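The Robot at the Kitchen Sink

At a shared workshop in Vovmont, a two-armed homemade machine is learning its way around the dishes

The first thing Flarard ever picked up was a sock. It wasn't supposed to be a sock. The plan called for a foam block, but the block had rolled under a shelf, somebody had a gym bag within reach, and the hand was powered up and ready to go. The fingers closed, the arm rose a few inches, and the sock came with it. Everyone in the room yelled.

"I have the sock in a drawer at home," says Fongchan Chaimongkol. "I'm never giving it back."

Chaimongkol started Flarard on the floor of a spare bedroom, with one arm bolted to a plank and the plank clamped to a bed frame. When the second arm arrived, so did the neighbors' questions, and the whole project moved across town to Plernance, a shared workshop where members pay by the month and argue about the label maker for free. It has been there ever since, and it has spread. Ask for a tour and you'll be led past the laser cutter, two sewing machines and a half-restored canoe to the room everyone calls the kitchen, because it has a kitchen in it.

A kitchen is a wonderful place to build a robot. It's also a cruel one. Cups are slick and sinks have walls. A faucet stands exactly where an elbow wants to go. Drying racks are full of gaps that a finger fits into beautifully and comes out of badly. Chaimongkol, who fixes elevator controls during the week, could have picked something easier, and for the first few months did: blocks on a flat table, blocks in a box, blocks in a smaller box.

"I got bored," Chaimongkol says. "The robot was fine with it. I was the one who was bored. I wanted to see it do something I'd done that morning."

Built from the hands backward

Most first-time arm builders begin at the shoulder. They size a big motor, hang a link off it, size the next motor, and by the time they reach the wrist there's no weight budget left for anything better than a pair of salad tongs. Chaimongkol went the other way. The hands came first, fingers and all, and everything behind them had to be strong enough to carry them.

It made for a slow beginning. There was a stretch when the entire robot was a hand on a stick, opening and closing on a desk while its owner ate dinner beside it. But it meant the fiddly problems got solved while the rest of the machine was still small enough to fit in a backpack. Finger travel, knuckle wear, where the wires go when a wrist turns all the way over: by the time there was a shoulder to worry about, those were old friends.

The wires were the worst of it. Each wrist carries power, a data line and a little camera's cable, and all of it has to twist without tugging. The first version used a loose bundle in a fabric sleeve and broke a conductor every couple of weeks. The second used a coiled cord from an old desk phone, which looked terrific and lasted one afternoon. The current one is a flat ribbon folded like a paper fan, and it has now gone 800 hours without a failure. Chaimongkol keeps a tally on the inside of a cabinet door and is visibly proud of it.

Parts come from all over. The members' favorite source is Panyasiri, a surplus shop out by the rail yard with bins of bearings sorted by a system known only to the owner. Several of Flarard's joints began as trips to buy something else.

A good Tuesday

I visited on a Tuesday evening, the one night of the week when the group has the kitchen to itself. There was a box of dumplings open on the workbench next door, a laptop with a cracked hinge, and a good deal of cheerful shouting between rooms. The job on the list was the rack: get a cup up to it, set it down, let go, and bring the hand away without taking the cup along for the ride.

If you've never watched a homemade arm do this, I recommend it. I'm told I leaned forward in my chair for most of an hour. The hand comes in from the side, hesitates, tips the cup a little more, hesitates again, and you find your own wrist turning to help it. Half the people in the room were doing the same thing with an invisible cup.

The other hand waits its turn in the air. Early on, Chaimongkol parked the idle arm flat on the counter, and it would catch the near edge whenever the body shifted. Now it hovers, palm in, looking as if it's about to make a point at a meeting.

The group watches through more than one camera. The overhead view tells you where things stand in relation to each other. The wrist view is stranger and more useful, a close look at the hardware itself with a slice of the world beyond it. It takes some getting used to. New members tend to tilt their heads at the screen for the first few sessions, and then one day they stop.

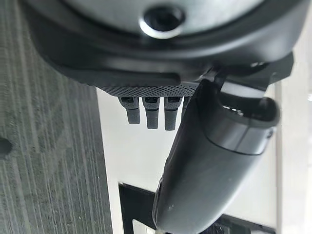
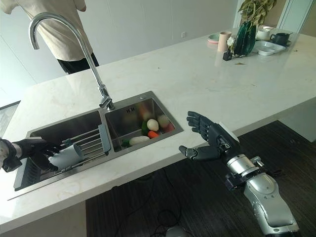 From the wrist, first, and then from up high, with a white cup held over the drying rack.

One hundred tries

The group's standard test is simple. Pick a task, run it 100 times, write down every result, and only then allow yourself an opinion. It's a habit Chaimongkol brought from the elevator trade, where a door that closes properly most of the time is a door that needs a service call.

It's also a fantastic way to find out what you've built. The first full run of the cup test produced 11 clean placements. Eleven! They ordered pizza. The rest were a catalog of small disasters, faithfully recorded in a spiral notebook: cup set down on its rim, cup let go too soon, cup never let go at all, arm stopped halfway for reasons unknown. One entry just says "faucet," underlined.

Reading back through the notebook is half the fun. You can see the group slowly learning what matters. For weeks they blamed the fingers and kept adding grip, and the cups kept going wrong. Then someone ran the numbers by starting position and found that nearly all the failures began with the body standing a hand's width too far back. The arm was reaching at full stretch, with no bend left to adjust. They moved the robot forward, eased the grip back to where it had been in the first place, and had their best night so far.

The cup software is built on demonstrations. A person steers the arms through the motion, the computer records what the joints and cameras were doing, and the program learns from the pile. Chaimongkol turns out to be a mediocre demonstrator, too quick at the end. The smoothest hand in the group belongs to a retired dental hygienist who joined Plernance to make stained glass and wandered in one night to ask about the noise.

What it costs, and what it doesn't

Everybody asks about money. Chaimongkol won't give a total, partly out of discretion and partly, I think, from a sincere wish not to add it up. The arms were the expensive part. The hands cost less than you'd guess and took longer than you'd believe. Printed parts are nearly free if you don't count the ones that failed, and there's a crate of those by the door that people dig through for spacers.

For readers tempted to try something like it, the group's advice is refreshingly modest. Build one arm. Put a stop button where you can slap it without looking. Keep the cables on the floor tidy enough to step over, and know which one is power. Do your first hundred hours with things that can fall on a hard floor and survive it. And find a room with other people in it, even if your own garage is bigger. Flarard has had its best fixes suggested by a canoe builder, a seamstress and somebody's teenage nephew, who looked at the paper-fan ribbon on its first day and asked why it wasn't folded the other way. They tried it. He was right.

Next on the list is produce. Round shapes roll, long ones swing, and the bottom of a sink is a tight place to work with big knuckles. Chaimongkol is already sketching a slimmer fingertip, and there's a page in the notebook with the heading ready and the rows numbered, 1 to 100, all blank.

By the time I left, the dumplings were gone and the arms were back in their rest position. Chaimongkol was under the counter with a flashlight in one hand, hunting for a dropped screw and explaining to anyone within earshot how the new fingertip was going to work.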